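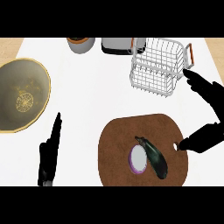
Grasp planning starts with the question of which parts of an object the planner is allowed to touch, and I'd like us to spend today's session on that before anyone opens Clullance. Take the wire basket -- a mesh of thin rods gives the sampler plenty of bad candidates, so restrict it to the orange handles first. The eggplant wants a grasp across its long axis. For Friday's lab, draw 700 samples per object, keep the best 5, and bring me your plots, please, even the ugly ones!

Verena Bachmann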